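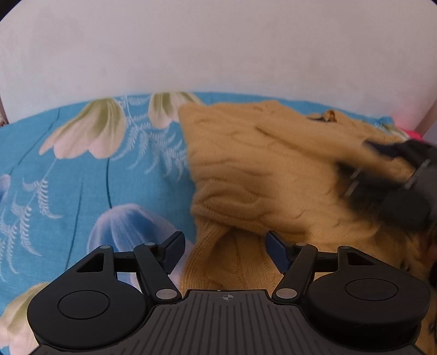 What does an inker do to a penciled comic page? The inker redraws the pencil lines in permanent black, deciding the weight of each line and filling the areas of solid shadow, so that the page can be reproduced cleanly in print.

Last updated: January 20, 2024
Shares: 70 | Comments: 3

Chapter 2
Line Weight and Spotted Blacks

Pencil work carries gray values that a line-art scan can't keep. At the threshold setting used for most black-and-white printing, each point on the page becomes either ink or paper. A faint pencil stroke drops out, and a smudge may turn into a speck. Inking settles these matters before the page reaches the scanner.

Line weight is the thickness of a stroke at a given point. Contours that face away from the light source are usually drawn heavier than those that face it. Objects near the reader also receive heavier contours than objects in the distance. A page inked at one constant weight tends to look flat, although several newspaper strip styles use constant weight on purpose and separate their figures with pattern or solid black.

Spotted blacks are areas filled entirely with ink. They are planned across the whole page, since a large black shape in one panel pulls the eye away from its neighbors. Small thumbnail sketches made with a marker are adequate for this planning -- detail at that stage only gets in the way.

The sample pages in this chapter come from Tirholm, a short story drawn for the Vevitz anthology. The originals were inked with a flexible nib and a round brush, and the panel borders were ruled with a technical pen. Roughly 90 percent of the contour work was done with the nib. The brush was kept for hair, cloth and the night sky in the harbor sequence.

Section 2.1 covers nib pressure and stroke direction. Section 2.2 covers the brush, including how to load it and how to keep a point on it during long strokes. Corrections with opaque white are left to Chapter 3.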